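We use cookies to remember your settings and to count visits. By continuing to browse you accept this. Manage choices

Wanted: people who are hard to impress

Household Task Reviewers, part time, Trurholm site

Every few months somebody shows a video of a machine folding a towel, and every few months my sister asks me when she can have one. I tell her to keep folding. I have run the review desk at Lumard for long enough to have watched a great many towels, and I still do my own.

Lumard tests claims. Companies that build or buy robots for homes, stockrooms and repair counters come to us and say the thing can clear a table, sort a drawer, put the bottles back where they go. We set up the chore and watch, and then we write down what happened. The reports are dull on purpose. Our clients mostly want to know whether they should spend money, and so far the most common answer we have given is "wait."

We are hiring 6 reviewers to start in April. You don't need an engineering background. Two of the best reviewers we've had came from hotel housekeeping and one from a school kitchen, and they caught things the engineers walked right past.

What the work is like

Most of the chores are small ones. Scissors, brushes, bottles, trays, bins. People hear this and are disappointed, because they were hoping for stairs and laundry, but a kitchen drawer will beat most machines long before you get to the stairs.
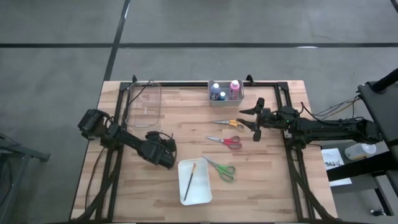
You will be asked to judge each attempt against a written standard. Did the item end up where it was supposed to? Would you accept this from a teenager you were paying? Did a person have to step in, and if so, does the client's own count admit it? That last one causes more arguments than everything else put together. A run where somebody nudged the tray is an assisted run. I don't care how small the nudge was.

The current round is for a client called Detell and covers 264 separate chores, each one repeated. Expect to see the same pair of scissors a great deal. Kedir Araya, who wrote the scoring sheet, will train you on it over two mornings, and after that you score alongside an experienced reviewer until your marks and theirs mostly agree.

You'll also write. Each reviewer turns in a short note at the end of the shift in plain words. "Grip slipped, tried again, gave up" is a good note. "Demonstrated promising adaptability" is not, and Merle Pearce will send it back to you.

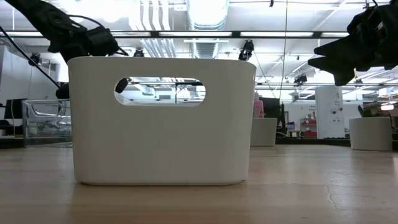 Bins get their own section of the standard. They sound easy and they cause trouble: lifting one by the handle, setting it down square, reaching into it without knocking out whatever is already there. A claim that a system "handles storage" can mean almost anything, so we split it into pieces and score the pieces.

Who we want

Somebody who has done chores for a living, or at least done a lot of them. Somebody who can sit through a slow afternoon and score the last attempt as carefully as the first. You should be comfortable telling a visitor in an expensive jacket that his machine did not put the brush away.

Fans of robots are welcome to apply. So are people who can't stand them, as long as they can give a machine its mark when it earns one. I have had to write "pass" more often this year than last, a bit grudgingly.

Hours and practical matters

Shifts run from 10 a.m. to 3 p.m. There is a fair amount of standing. Parking is behind the building off Tomoana Street, and the side door sticks, so push hard. Training is paid at the same rate as review shifts. You'll sign a confidentiality form before you see anything, and you can't review for us if you or anyone in your household works for a robot maker.

How to apply

Send a page or less to Elsie Hulme at the Trurholm office, reference 3096. Skip the cover letter. Pick one chore you know well and tell us how you would know it had been done badly. We will ask shortlisted people in to score a practice session and talk it over afterward with Elsie and me.

Isla Hoani
Review desk, Lumard

Recent from Lumard
What we mean by an assisted run
Rangi McKinnon on a year of watching dishes
Stockroom shelving: still waiting
Front desk cover wanted, Trurholm
Changes to the scoring sheet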